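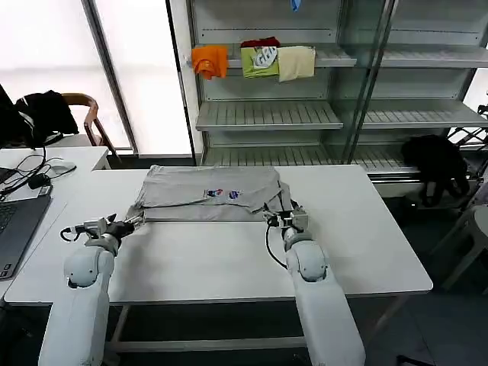 Two-arm station with a T-shirt on the folding table. Photo: Wenjie Bai / Wirkdale Robotics Club

The Wirkdale Folding Challenge is a student robotics competition in which teams program a pair of robot arms to fold everyday clothing on a flat table. It is run each year by the robotics club of Wirkdale Technical College and is open to undergraduate teams from the college and from neighboring schools. The final is held in December.

Background

The challenge grew out of a course project in the college's manipulation laboratory, where students had worked mainly with rigid parts such as blocks, pegs and brackets. Cloth was introduced as a harder subject. A garment changes shape when it is touched, hides parts of itself when it is folded, and rarely lands in the same position twice. The first set of rules was drafted by Wenjie Bai, then a graduate assistant in the laboratory, and has been revised after most seasons.

Equipment

All teams use the same type of station, which consists of two arms mounted side by side and facing a white-topped table. Each arm carries a gripper with small fingers, suited to pinching a hem or a corner. Programs are started from a laptop on an adjoining table. Teams may replace the finger pads but may not change the arms, the mounting or the table height. Clamps, weights and folding boards are not allowed.

Garments are drawn from a common pool of short-sleeved T-shirts in several colors, both plain and printed. Prints are permitted because they can mislead vision software that looks for collar or sleeve edges. Folded shirts are kept on open shelving behind the table between sessions.

Format

A run begins with a shirt laid on the table by a referee. In the Gramico class the shirt is placed flat, with the front facing up. In the Contreras class it is dropped from shoulder height and must be spread out by the arms before folding. Each team has six attempts per class, and the best three are scored. An attempt ends when both arms return to their rest position, when the time limit expires, or when a team member touches the table.

Scoring

The maximum score per attempt is 74 points. Points are given for the squareness of the outline, the alignment of the layers and the absence of large creases on the upper face. A sleeve or flap left hanging outside the stack carries a fixed deduction. Time is used only to separate tied teams.

Training methods

Early entries relied on fixed sequences of motions with a small number of corrections from a camera. Later teams have mostly used imitation learning, in which a student guides the arms through the task and the recorded motions are used to train a control program. The club maintains a shared collection, known as Pemard, which holds more than 1,000 recorded folds. Of these, 419 are marked as failed attempts and are kept for work on error recovery.

A recurring problem is the second fold, when the lower edge must be gripped through several layers. Pinching too shallow lifts only the top layer, while pinching too deep drags the stack across the table. Several teams have dealt with this by pulling the edge taut with both grippers before lifting.

See also
Cloth manipulation
Imitation learning
Student robotics competitions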